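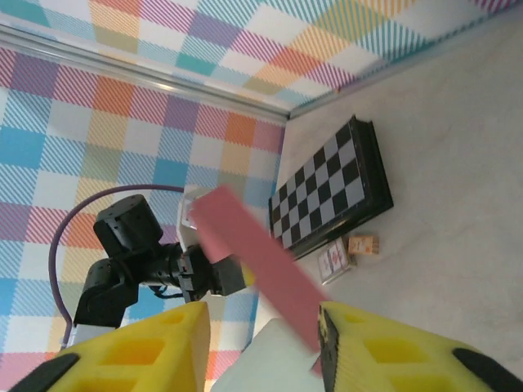 Posted in May by Qianru Qiu and Thomas Fontana
Print this page | E-mail this section

4. Cell Setup and Upkeep

The handover cell at Arkirstead has two arms bolted to one aluminum extrusion rail, facing into an enclosure lined with plaid. Pattern on the walls helps the wrist cameras hold tracking when the floor gives them nothing. Floor is plain light gray. Grippers carry yellow fingertips with a black pad on the contact face.

4.1 Daily start

Power on left arm first, then right. Wait for the green LED on both controller boards, under the base plates. If one stays dark, reseat the red and black leads before touching anything in software -- most of our dead starts were a lead. Home both arms with grippers open. Then move the checkerboard to the front and run the Neves calibration script from 4 poses per arm. Board goes back behind the left arm when done, leaned or flat, doesnt matter.

Accept if reprojection error is under 2 pixels. Otherwise redo the whole set. Patching one pose into an old set gave us bad handovers all morning and we did not catch it till lunch.

4.2 Cable routing

The purple cable runs up the outside of each arm, base to elbow to wrist, with a loop left free at the elbow. Early version was tied flat along the link. It pulled at the wrist connector each time the arm reached across, and Shiyu Peng replaced the left one twice. The free loop cured it. Check the slack by hand with the arm at full reach, motors off. Tie only at the base and wrist. 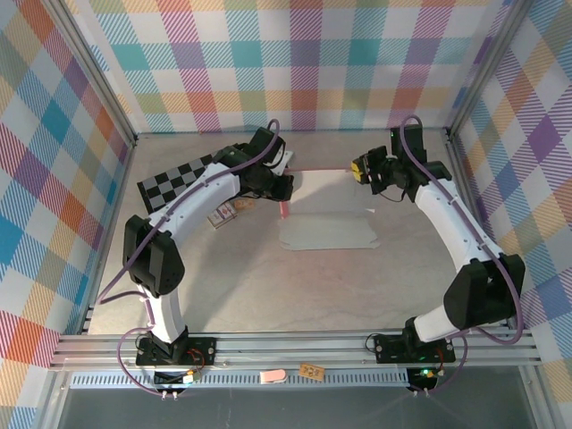 4.3 Fingers and pads

Pads wear before the fingers do. We pull them every 20 hours of run time and look for shine or a lifted corner. Scrape off old glue fully, wipe, press the new pad from the base up to the tip. Close the gripper on a scrap block and leave it over night. After any pad change the zero-width reading shifts, so re-zero the gripper and log the offset. Over 3,373 logged grasps the slips came mostly from pads put on over glue residue (Yaqin Kong went through the logs by hand).

Finger bolts: snug, no thread lock on the printed parts. Raltia thread lock crazed two of ours.

4.4 Wrist view check

Last step before a run. Bring each arm to the check pose and look at the live wrist view. Both yellow fingers should show in the lower corners, about even. If one sits high the camera mount has turned -- loosen, square it, tighten, then recalibrate that arm. Other arm's gripper should be inside the view at the handover pose.

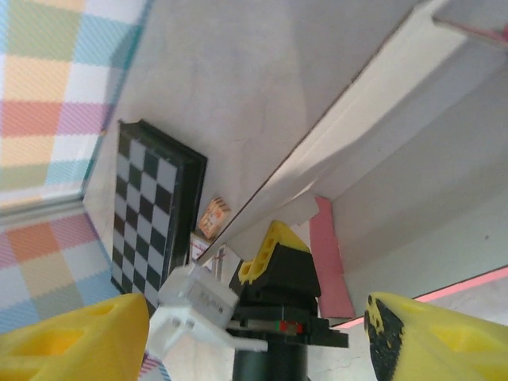
Figure 3. Wrist camera view, with both yellow fingers in the lower corners and the chessboard behind the white gripper parts.

Contact: Shuzhen Kang, Lurgate Manipulation Group | Copyright the authors | Back to top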